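3.2 Student trials at the work table

The Dadevik course runs over one term and ends with a handling task that each group must set up, run and report without help from staff. In the year considered, the part chosen was a plastic hubcap, to be moved between two zones marked on the table in yellow tape. Groups were given 5 sessions each. The shape of the part was left to them to deal with, and the written rules said only that it had to lie wholly within a zone at the start and at the end of each attempt. Figure 2 shows the table with a hubcap in the right-hand zone.

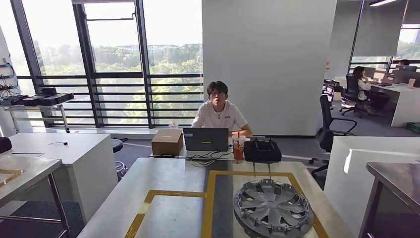 Figure 2. Work table with taped zones.

Seija Kallio objected, on reading a first draft of this section, that a fixed pair of zones rewards groups for learning one movement by heart, and that the marks would mean more if the starting position were changed between attempts. We accept the point in part. Of the 2,316 attempts logged, 520 were made with the hubcap turned from its usual position, and these are treated separately in Section 4.

A further 241 attempts were left out of the count. In most of these the group had stopped the run by hand before the part was lifted, and the log does not record why. The rules for the March round now require a short written note whenever a run is stopped.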